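Can a Robot Clear the Table Yet?

Reading time: 8 minutes
Sun 11 March — by the Garba young readers' desk

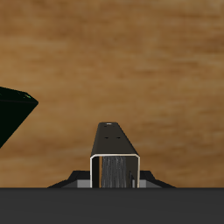 Let's start with your own two hands

Before we get to the machines, I'd like you to try something. Find a table with one thing on it. A cup is good, or an apple, or a toy you left there yesterday and were told to put away. Now pick it up and put it somewhere else.

Finished? I expect that took you a couple of seconds, and I expect you were thinking about lunch while you did it. But your body was terribly busy! Your eyes found the thing and worked out how far away it was. Your arm reached out and slowed down at just the right moment, so you didn't punch the cup across the kitchen. Your fingers opened wide enough, closed, and squeezed exactly as hard as they needed to. If the cup had started to slip you would have squeezed a little harder without even deciding to.

A robot has to be taught every bit of that. So when people ask whether robots can do the chores yet, the fair answer is a long one, and I'm going to give you the long one, so get comfortable.

What is a gripper?

Lots of robots don't have hands like ours. They have a gripper, which is a tool at the end of the robot's arm for holding things. Some grippers have two fingers that slide together like a pair of tongs. Some have three fingers. Some have no fingers at all and pick things up by sucking, a bit like when you put a straw against a piece of paper and breathe in.

The gripper in our picture is black and gray, and you're looking at it nearly head-on and from close up, with its tip pointing out over a wide stretch of wooden tabletop. Over on the left there is one very dark green object with sloping sides and a pointed corner. There's plenty of bare wood between the two of them, and that gap is where so much of the hard work in robotics happens. Reaching across a gap sounds like nothing. You have to know where the thing is, though, and where your own fingers are, and what might be in the way.

The picture was made by a computer, too. The table is a pretend table! We'll come back to that in a minute.

Why odd shapes are tricky

Think about picking up a box. It has flat sides that go straight up and down, so you can press on two of them and lift. Now think about picking up something shaped like a pyramid. The sides slope. If you pinch it in the wrong place, your fingers can slide right up the slope and off the top, and the pyramid stays where it was.

You can test this at home with a box of tissues and a party hat (take the elastic off the hat first, or it will try to help). Use only one finger and your thumb, and keep them very stiff and straight, because that is closer to what a simple gripper has to work with. You'll find yourself turning your hand and trying different spots. A robot has to try different spots as well, and it has to choose them by working things out from what its cameras see.

Color can be a puzzle too. A thing that is nearly black all over doesn't show its corners and edges very clearly. You and I can usually guess at the shape, because we've seen thousands and thousands of objects in our lives. A robot that hasn't had much practice may have a harder time guessing.

Practicing on a pretend table

A real robot arm is expensive, and it can bump into things and break them, or break itself. It also needs somebody standing nearby to put the object back every time it gets knocked on the floor, which is a very boring job. I have done it for a baby in a high chair, and I can tell you that it stops being funny quite soon.

So the people who build robots often let them practice inside a computer first. They make a world with a floor and a table and some objects, a bit like the world in a video game, and they make a computer copy of the robot to go in it. This is called a simulation. In a simulation the robot can try to pick something up 1,000 times and never chip a single cup. When it makes a mess, the computer simply puts everything back at the start.

There is a catch, and it's quite a big one. The pretend world is never exactly the same as the real one. Real wood might be a bit sticky where somebody spilled juice. Real sunshine comes through the window and makes a bright patch that wasn't there this morning. Real socks flop. A robot that does beautifully on the pretend table can get muddled on the real one, and then the builders have to go back and make the pretend world messier.

So which chores can robots do?

Some of them, really well. There are robot vacuums that roll around and clean the floor all by themselves, and they're good at it as long as you've picked up your shoelaces. There are robots that mow grass. Dishwashers and washing machines are chore machines too, if you think about it, and they have been helping families since long before you were born — we're just so used to them that we don't call them robots.

Shops and warehouses have machines that carry heavy shelves and move boxes from one place to another. Boxes are kind to robots. They're stiff, and they have flat sides, and a great many of them can be exactly the same size.

Clearing a table is much harder. Say your family has just had dinner. There might be a fork hiding under a napkin, a glass that is half full, a bowl with soup still in it, and one pea. Each of those needs to be held in a different way. The glass must stay upright. The napkin is soft and changes shape when you touch it. The pea will roll. Researchers do have robots that can manage pieces of this job, sometimes very nicely, but they are often slow, and they make mistakes that you would never make.

Folding laundry is another famous one. A T-shirt on the floor can be crumpled in so many ways that you could drop it again and again and never get the same crumple twice. Robots have learned to fold some clothes, and they're getting better at it, but I wouldn't throw out your drawer-tidying skills yet.

A little story about a robot called Irkar

When I'm explaining this to children I like to tell them about Irkar, who is a helper robot in the made-up town of Graltside. Irkar works in a toy shop called Skistia, and on its first morning the shopkeeper asks it to put 23 toys back on the shelf.

Irkar picks up 19 of them without any trouble. They're all building blocks, and Irkar has practiced on blocks. The last four are a rag doll, a kite, a spinning top and a glass marble. The doll folds in half. The kite's tail gets caught on the gripper. The top falls over and rolls under the counter, and the marble goes after it. Poor Irkar!

The children who come in after school put all four away before the shopkeeper has found her glasses. Then Irkar goes home and practices on marbles for 75 nights in a row, and by the end it can pick one up almost every time. (It still doesn't like kites.)

That's a story, of course, but the muddle in it is a real one. A robot can be splendid at one kind of thing and hopeless at the next thing along, even when both of them look easy to you.

Will there be one in my house?

Maybe, someday. I can't tell you which year, and I'd be a bit careful with anyone who says they can. Robots are learning faster than they used to, partly because of all that practice on pretend tables and partly because people have found clever ways to show them what to do. Some learn by having a person guide the arm through the job, over and over, the way a grown-up might hold your hand when you first learned to write your name.

Something to try at home

Put on a pair of thick oven mitts (cold ones, from the drawer) and close one eye. Now try to set the table with plastic cups, spoons and napkins. Go slowly. Notice which things you can pick up on your first try and which ones take you ages, and see if you can find a better way to hold the difficult ones. Then swap with somebody else and give them instructions while they do it, using only words like "left," "lower," "open" and "close." You'll soon be feeling rather sorry for robots, and your table might even get set for dinner.

Questions for the young readers' desk? Ask a grown-up to help you write to us at Garba. | © Garba | Back to top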